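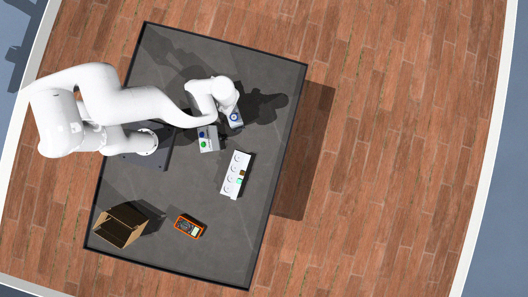
White arm over a gray table, computer rendering.

The Spring at Takville

The letter said the water would add years to my life, and it said so in two places, once in blue ink. My aunt had signed it, but the wording came from the brochure. She had been in Takville for three weeks by then and had started to write like them.

I drove up on a Wednesday with a cooler of real food in the back. It is 162 miles from my door, the last part of it on gravel. There was a sign at the town line with the population on it, 384, and under that a newer sign, larger, that said HOME OF THE SPRING. I had been through Takville as a kid and there was no spring then. There was a feed store and a place that sold pie.

My aunt met me on the porch of the guesthouse, which was called the Hedard and had been the feed store. She looked well. I'll say that now so I don't get accused of hiding it. She had color in her face and she came down the steps without using the rail. She had also been sleeping nine hours a night, eating vegetables, and walking a mile and a half each morning to the spring and the same distance home, and I pointed this out before I had my bag out of the car.

"You haven't even tasted it," she said.

"I've tasted water."

She gave me a glass anyway. It was cold and had a little of the taste you get from sucking on a nail. I drank it all because she was watching. She asked if I felt anything and I said I felt less thirsty, and she went inside.

Dinner was at a long table with eleven other guests, and everybody had a story. One man's knee had been due for surgery. A woman across from me had not been able to close her left hand since February, and she closed it for me, twice, and then opened it. I asked what her doctor said. She said her doctor had told her it might clear up by itself, and she laughed, and so did the others, as if that were the dumbest thing a doctor ever said.

I asked who owned the spring. The laughing stopped pretty quick after that.

The man with the knee told me nobody could own it. It had been found by a well driller named only in the brochure as "a humble man," and it belonged to the earth. The bottles belonged to a company called Kimaro. I had seen the bottles. They were in a cooler by the front desk with a price card, and a case cost $50, and there was a limit of two cases per guest, which I thought was a nice touch. You put a limit on a thing and people will buy up to it.

"You always do this," my aunt said later. We were on the porch again and there were moths all over the light. "You did it at your own wedding. You asked the minister how he knew."

"It was a fair question."

"It was during the vows."

I didn't have much to say to that. She rocked a while. She had on my uncle's coat, the brown one with the bad pocket, and she had a bottle of the water in the good pocket. He had been dead for a year and four months. In that time I had called her every Sunday and she had told me every Sunday that she was fine, in a voice like somebody reading it off a card.

In the morning I walked out to the spring with her. I wanted to see it for myself. The path went behind the church and along a fence and then down through some cottonwoods, and there were benches every so often with brass plates on them, donated by people who had been cured of this or that. I read every plate. My aunt didn't wait. She was ahead of me the entire way, and I am 26 years younger than she is.

The spring was a pipe. It stuck out of a bank of stones and the water ran from it into a basin about as big as a kitchen sink. The stones were set in mortar and the mortar was clean and pale. Somebody had carved a word over the pipe, MUTEDETTI, and when I asked a woman filling a jug what it meant she said it was the old name for the place. I asked old in what language. She said she'd never thought about it. She was very pleasant. She held the jug with one hand and patted my arm with the other.

I went around behind the bank while they were talking. I am not proud of it but I would do it again. The pipe came out of the other side and went up the hill, half buried, and I followed it through some weeds, getting burrs in my socks, until it came to a green metal box with a padlock on it. On the box was a stencil that said TOWN WATER and a number, 3256. I put my hand on the lid and there was a hum in it.

So there it was. I stood on the hill and looked at it for a good long time. I took a picture with my phone, then another one closer so you could read the stencil. I worked out how I would say it. I would wait for dinner, I thought, with everyone at the table, and I would pass the phone to the man with the knee first.

When I came down, my aunt was sitting on the edge of the basin with her shoes off. The woman with the jug had her shoes off too, and so did a third woman I hadn't met, and they were telling each other about their husbands. I could tell from how they were talking that they did this every day and were partway through. My aunt was telling the one about the canoe. I hadn't heard her tell that since the funeral, and at the funeral she hadn't been able to finish it.

"And he stands up," she said. "He stands up in it! To wave at me!"

They were all three howling. She wiped her eyes with the sleeve of the brown coat, and then she saw me with the burrs on my socks and she stopped, and her face got careful.

"Well?" she said. "What did you find?"

The other two looked at me, still half laughing. The phone was in my hand. I thought about the case price, and the padlock, and the stone mason who must have been paid by somebody. I thought they had a right to know. I still think so. I have the pictures yet and there is a letter to the county that I've written most of.

"Weeds," I said.

She looked at me a second longer than she needed to. Then she moved over to make room and told me to watch out, the edge was slick, and she started the canoe again from the beginning for my benefit, though I was there that day, and the wave wasn't anywhere near as big as she makes it.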